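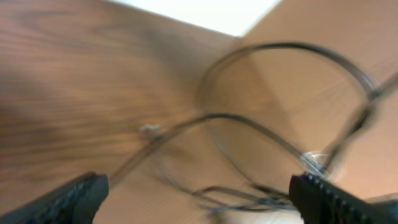 Thread on owning a brown table, for those of you who have been thinking of owning one. I started looking in December and I would like those evenings back.

1/ The criteria were simple. Wood. Brown. Flat on the upper side. Embla Wikström, who has lived with me long enough to know better, said that should take an afternoon.

2/ Every shop has a word for brown now and none of the words is brown. I was offered Harbor. I was offered Quiet Saddle. A man at Grimano told me a table was "more of an autumn" and then went to help someone else.

3/ Bought it in the end from Milošević, the secondhand place behind the bus depot. The tag said TABLE and under that 3437, which I took for the price and nearly passed out. Stock number. The price was on the other side and much friendlier.

4/ Delivery was two guys and four flights of stairs. They were very good about it up to the third.

5/ Then I looked at the grain properly for the first time. In the shop it had been under a stack of lampshades. I had assumed wood grain ran in lines and kept to itself. 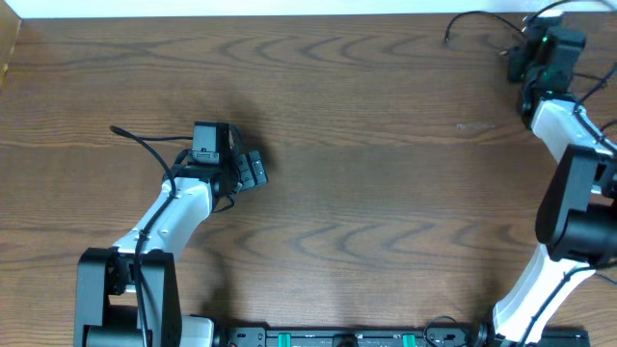
THE GRAIN

6/ It does run in lines for a while. Then it goes up into these arches, one wave after another, all across the middle, like somebody dragged a comb through pudding. I have lost entire phone calls to it. My dentist's office had to ask me three times if the morning was good.

7/ Visitors divide into people who see hills and people who see water. Wim Meijer saw bacon. He was given a smaller slice of cake.

8/ Practical note: a pattern this busy hides crumbs like a professional. Wipe the whole thing whether you see anything or not. Go with the grain if it calms you, I've gone across it plenty and the table has yet to complain.

9/ Second practical note: dark streaks in the wood and dark cables on top of the wood are a bad match for tired eyes. I once tried to pick up a line of grain to plug it in.

10/ The wall behind is white because it was white when we moved in. Several people have complimented me on the contrast. I say thank you and look modest.

11/ Lamai Chantharasri asked (in the replies, politely) what I put on it. Furniture wax from Clirton, the plain one, on an old T-shirt. Thin coat, leave it overnight, buff with a different old T-shirt. If you use the same T-shirt you're only moving wax around, which I did for an hour.

12/ No, I'm not going to sand it and paint it sage green. Five of you have now suggested this. I know where some of you live.

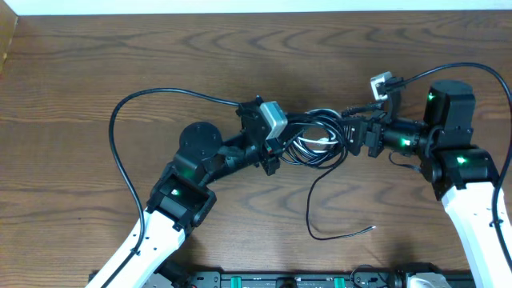
Warm brown, wavy grain, white wall at the back.

13/ Same table, in case anybody thought the arches were a one-time offer.

14/ Tyra Sundqvist wants to know if the paler wood at the left is part of the set. It is a different color, Tyra. I've spent months on one brown and I'm not opening a file on a second.

15/ Coasters: yes. I held out on principle and then had a glass of iced tea and a bad night. The ring came out with more wax and some light begging.

16/ Solveig Lunde has the same grain on a bookshelf from Dutton and says you stop noticing it after a year. I'll report back. If anyone has a chair that goes with this, secondhand, any brown, my messages are open.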